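Molside Two-Arm Recording Station
Collecting household examples in real rooms

Overview | What you get | Recording | Specifications | Ordering

The Molside station is a two-arm robot with a head camera, made for teams who need examples of household work to train a learning system. One person guides the arms through the task, and the station saves the camera picture together with all arm and gripper positions. You can bring it to a hotel room, a furnished flat or an office.

We built it after we had too many recordings from our own lab table. The training on these went well, and then the arms met a real bed and did not know what to do with it.

Clothes on a bed

Folding, turning and spreading of clothes are the tasks our customers ask for most.
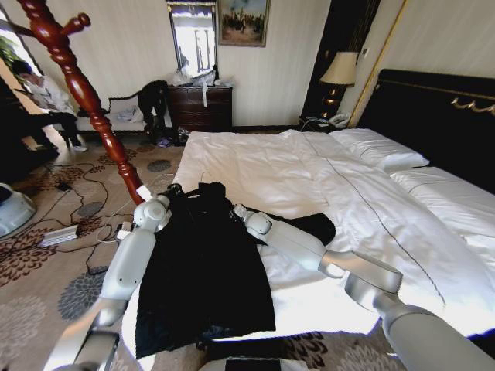 A learning system needs to see how two hands share one piece of cloth, and this is difficult to write as rules. The station therefore records both arms on one clock, so you can look later at which gripper was closed at which moment. With a dark garment on a white duvet, one gripper pinching a corner and the other resting on the right side, the outline of the cloth is easy to find for the people who label. For dark cloth on dark bedding we advise to add a lamp. We also advise to keep the normal furniture of the room in place and to change the bedding between sets.

What you get

Two arms with parallel grippers
Head camera with adjustable tilt
Teris recording software, one license
Wiegand transport case, with wheels
Cable set and power adapters
Printed handbook in English and German

How a recording goes

The operator starts an episode with the foot switch, does the task, and presses again to stop. After each episode the software asks for one of three marks: good, usable or discard. Please do not delete the discarded ones too early. Episodes where the cloth slipped and was picked again can be very useful for training, if they are marked correctly.

Each episode gets a short text label, for example "spread jacket" or "take sleeve, left arm". You can prepare the list of labels before you travel. We suggest to keep it short, as operators under time pressure always choose the first label in a long list.
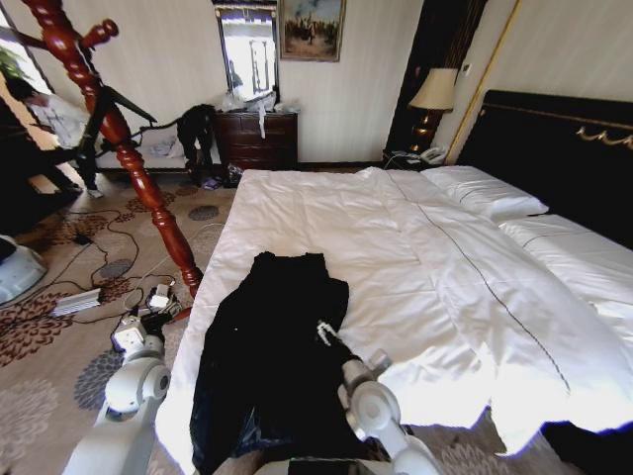

Right gripper pressed onto a dark navy garment on the near half of the bed.

Setting up in a room

Place the base close to the side of the bed and tilt the camera until you see both grippers and the pillows. Lay the cables on the side where the operator does not walk. Then run the reach check, which moves each arm slowly over the working area. Ásdís Þorgeirsson from our field team has written a two-page guide for small rooms, and it comes with the handbook.

Specifications

Arms: 2
Episodes per storage module: 1,000
Longest single episode: 360 seconds
Working height: adjustable, with lock
Export: video files and position tables, one folder per episode
Order number: 797

Sample recordings

The Sarkunitz set contains bedroom episodes with jackets, shirts and towels. It is free for customers who order a station, and can be licensed separately by others. The next extension is planned for January and will have more episodes with clothes on hangers.

Ordering and questions

Delivery time depends on your country. For a quotation or a trial rental, please write to Torben Fuchs in sales and tell him the tasks you want to record and the size of the rooms. Spare gripper fingers are sold in pairs and can be added to any order.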